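### 3.2 Incoming material and lot handling

Solenoids for the endurance trial were bought in two lots, one from Gallano and one from Oltelum. Both suppliers quote the same coil resistance and stroke, but the lots differ in the spring behind the plunger, and earlier work on locker latches suggests that spring relaxation drives most late failures. We therefore kept the lots apart from receipt to final teardown, and no part was moved between them to make up numbers.

Each part was held at room temperature for 13 hours before its first resistance reading. Readings were taken at the lead ends with a four-wire meter, and the lead length was left as supplied. Parts outside the supplier's tolerance were set aside and are not included in the results below. Trays were used for all storage between steps, as loose parts in bags had bent plunger pins in our pilot study (Figure 4).
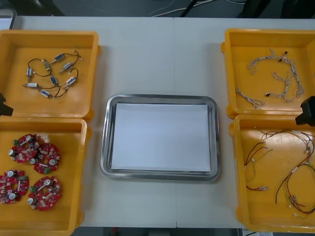 **Figure 4.** Worktable with yellow plastic trays and a stainless steel tray; small solenoid actuators in the upper-left tray.

### 3.3 Cycling and pull-in force

Parts were cycled on the Godoy bench at a fixed duty, with 800 ms between pulses. Pull-in force was measured before cycling and again after every 100 cycles, always with the plunger axis level. The load cell was zeroed before each set of readings — drift over a full shift was otherwise large enough to hide the spring effect.

Coil temperature was limited to 60 °C. A part that reached this limit was rested until it had cooled and then returned to the same bench position. Rest time was logged but does not count toward the cycle total. Force data were reduced with the Elus script set, using the median of five pulls. We report the loss in force relative to each part's own first reading, so that the spread between new parts does not enter the lot comparison.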